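Gurnton College of Further Education
Kitchen Practice, Level 2
Handout 7: Mixing Bowls and Their Care

Issued Fri 18 May. Module leader: Pauline Clegg. Practical supervision: Bradley Goodall, Garside Kitchen.

Students should read this handout before the practical session and bring it with them. It replaces the sheet issued in January, which contained an error in the section on storage.

1. Choice of bowl

The bowl should be chosen for the task and the quantity. A mixture that is to be whisked needs room to rise, and a bowl filled above half its depth will generally spill. For 400 g of flour, as used in the plain dough exercise, students are to take a bowl from the lower shelf, where the 26 cm size is kept. Smaller bowls are reserved for weighing out, for eggs and for dressings.

A wide, sloping bowl suits folding and tossing. A narrow, steep one keeps liquid around the whisk and is better for cream. Where a recipe does not specify, the wider bowl is to be preferred.

2. Stainless steel

Stainless steel is the standard material in the Garside Kitchen. It does not chip, it withstands hot water, and it does not hold the smell of onion or garlic after proper washing. It warms and cools quickly, so a steel bowl may be chilled before cream is whipped. Steel bowls must not be placed in the microwave oven.

The inside of a bowl may have a satin finish while the rim is bright. Both are cleaned in the same manner. Scouring powder and wire wool are not permitted on either.
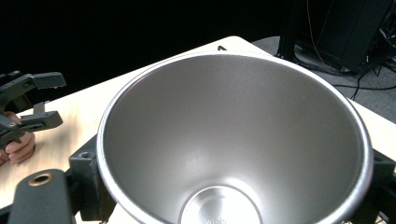

Why is the edge of a steel bowl rolled?
A rolled edge stiffens the bowl and covers the cut metal, so that it can be gripped safely. The roll should be brushed separately when washing, as batter collects beneath it.

3. Washing and drying

Remove loose food with a scraper. Wash in hot water with detergent, working from the base upwards, and pay attention to any stamped lettering, where residue settles. Rinse and dry at once with a clean cloth. Bowls left to drain become spotted in the hard water supplied to the Rillthorpe site.

4. Storage

Bowls are nested by size, the largest at the bottom, with no more than 7 in a stack. A bowl that is still damp must not be nested. Dented bowls are to be handed to Mr Goodall and must not be returned to the shelf.

5. Preparation for the next session

Write a short account, in 10 lines or fewer, of the bowls in use in your own kitchen, stating the material and usual purpose of each. Accounts should be handed to Chidubem Dauda at the start of the session.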